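Small firms should stop buying void fill in bulk. We ordered 600 air pillows from Filtport in April because the unit price looked good, and 279 are still in the stockroom, taking up two shelves.

The saving was gone once I counted the space. Boxes in two closer sizes would have needed almost no filling.

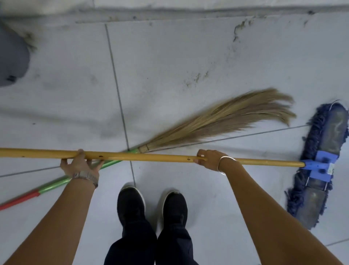
Suppliers like Mindlow will sell short runs if you ask. You pay more per box and less for everything else. I'd take that deal every time, and I think most shops our size should too.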